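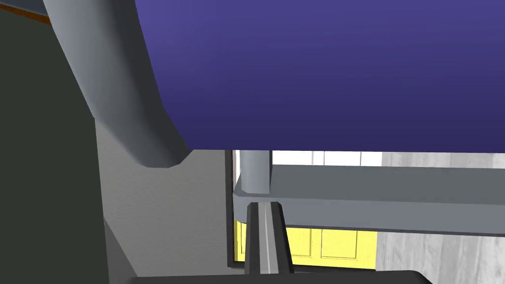
腕部相机视角,仿真厨房单元。指尖位于灰色横梁下缘,上方为紫色构件。

四月,上午九时起。仿真单元 Nestik 腕部相机与平行夹爪的配置维护记录。记录人 Dzifa Kpodo,参加人 Relu Zamfir、Rehema Mfinanga。Wilmer Tello 负责复核,下午到场。

本次维护的范围限于夹爪模型、腕部相机安装参数以及把手类构件的碰撞几何。臂体各关节的动力学参数沿用上一版,本次未作改动。厨房场景的材质与布局由 Bronisława Laskowska 所在小组管理,如需调整,应先向该小组提出书面申请。

一、维护前状态

单元启动后,臂体回到初始位姿,关节读数与配置文件一致。夹爪开合指令正常响应,但右指到位时间晚于左指,在慢速闭合时尤为明显。查阅配置文件,左指驱动刚度为 2,000,右指为 1,905。两值应当相同。比对版本记录后确认,右指数值系上一轮调参时单独修改,合并时未恢复。修改人已在记录中说明用途,但未注明有效期限。

相机方面,垂直视场角为 70 度,与 Meltoreck 标定表一致。安装偏移量与标定表相比,末位存在差异,属四舍五入所致,暂不处理。

日志中另有接触告警若干,均出现在指尖靠近把手及其支座的阶段,远离柜体时没有告警。Rehema Mfinanga 认为告警与夹爪刚度无关,应当从碰撞几何查起。经讨论,决定先恢复刚度,再单独检查几何,两项改动不得在同一次提交中完成。

二、夹爪参数恢复

右指驱动刚度改回 2,000,阻尼不变。重新载入后执行空载开合 100 次,左右两指到位时间一致,未出现抖动。随后在全开、半开和闭合位置各作停留,记录指面间距,结果与图纸相符。

指尖碰撞体原为简化的长方体,与外观模型的斜切顶端并不吻合。Relu Zamfir 按外观模型重新生成凸包,并将指面内侧单独设为接触面,摩擦系数仍取原值。旧碰撞体保留在备份目录内,文件名加后缀,不得删除。

载入新碰撞体之后,曾有一次启动失败,报错为质量属性缺失。原因是导出时未勾选惯量项。补充导出后恢复正常。今后凡更换指尖几何,应先核对惯量项,再载入单元。

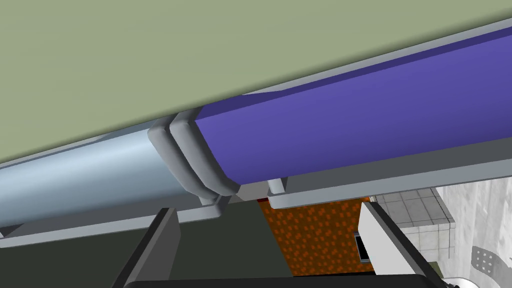
三、把手与支座的碰撞几何

把手类构件的几何由几个部分组成:圆柱段、连接处的套环、下方的导轨以及支座。外观模型为各部分分别建模,碰撞模型则将其合并为一个凸包。合并之后,把手与面板之间的空隙在碰撞计算中被填实,指尖进入该处即判为穿透,由此产生告警。外观上一切正常,仅凭画面无法发现该问题,须打开碰撞体显示方可确认。

处理方法如下。先将圆柱段改用胶囊体,长度取外观模型的实际长度;套环改用短圆柱;导轨和支座保留长方体,但须拆分为独立的碰撞体。拆分后应逐一检查父子关系,使各碰撞体随面板转动。Relu Zamfir 首次拆分时,将支座挂在了世界坐标系下,面板转动后支座停留在原处,已当场改正。

面板铰链的转动范围、回弹力矩与摩擦值未作修改。Rehema Mfinanga 提出铰链摩擦偏小,希望一并调整。考虑到该值为多个任务共用,本次仅作登记,交由 Nijs 例会讨论。

拆分完成后,以低速将指尖移至把手附近,自下方接近,重复执行数次,日志中不再出现穿透告警。改由侧面接近时,仍有一处告警,定位为套环与导轨之间的重叠。将套环碰撞体略微缩短后,告警消除。

四、腕部相机检查

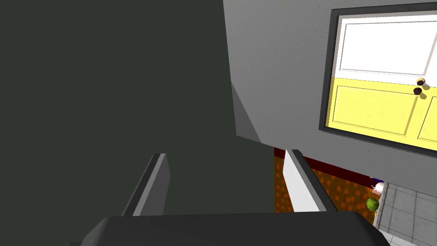
腕部相机视角。左侧为近处深色大面,右上为墙面与门,两指之间可见地面。

相机检查在臂体抬起后的倾斜位姿下进行。检查内容包括:掌部外壳在画面下缘的位置、两指在画面中的朝向,以及近处大面对视野的遮挡程度。

掌部外壳须始终出现在画面下缘,用以判断相机安装是否发生偏移。两指亮度因朝向不同而有差别,属光照计算的正常结果,不作为故障登记。评估人员曾据此填报过故障单,该单已关闭。

近裁剪面的设定值得注意。原设定偏大,指尖贴近面板时,面板局部会从画面中消失,造成空隙的错觉。本次将近裁剪面调小,并在贴近面板的位姿下复查,面板显示完整。调整后深度图远端精度略有下降,对当前任务没有影响,但使用深度图进行建图的同事应当知悉。请 Wilmer Tello 转告 Gakalik 组。

相机安装偏移量经复核后维持不变。固定支架在模型中没有碰撞体,已登记为待办事项。

五、低位接近试验

下午二时,Wilmer Tello 到场,按复核程序执行低位接近。夹爪全开,自面板下方及前方进入,分别在接近把手和远离把手的位置停留,读取关节余量与接触力。
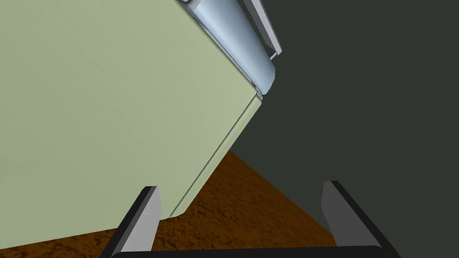

远离把手时,接触力读数为零,符合预期。腕部关节在低位姿态下接近限位,余量不足,若再向下移动,规划器将改走另一组解,臂体会出现较大幅度的翻转。复核人要求在任务配置中加入该关节的软限位,并在触发时停止运动,不得自动换解。该项由 Relu Zamfir 当场写入,测试后生效。

对于与地面的间隙,现行检查仅计算指尖,未包括掌部底座。低位作业时,掌部底座可能先于指尖接近地面。Dzifa Kpodo 已将掌部底座加入间隙检查的对象列表,阈值暂与指尖相同。

六、复核意见

Wilmer Tello 复核后同意夹爪刚度、指尖碰撞体、把手碰撞体及近裁剪面四项改动入库。铰链摩擦不在本次入库范围之内。软限位先在 Nestik 单元试用,其他单元暂不同步。

复核人另指出,调参时对单侧手指所作的临时修改,应写入临时配置,不得直接改动主配置。确需改动主配置的,须注明恢复条件和责任人。本要求自本次记录起执行。

七、待办

相机固定支架补建碰撞体,Rehema Mfinanga。
铰链摩擦值提交 Nijs 例会,Dzifa Kpodo。
掌部底座与地面间隙的阈值需另行测定,测定前不得用于自动停机判断,Relu Zamfir。
近裁剪面调整通知 Gakalik 组,Wilmer Tello。
把手碰撞体拆分后的命名规则,向 Bronisława Laskowska 确认,目前暂用旧前缀。

下午四时,单元恢复初始位姿,日志归档,配置文件已提交。备份目录尚未清理,留待下次维护时一并处理。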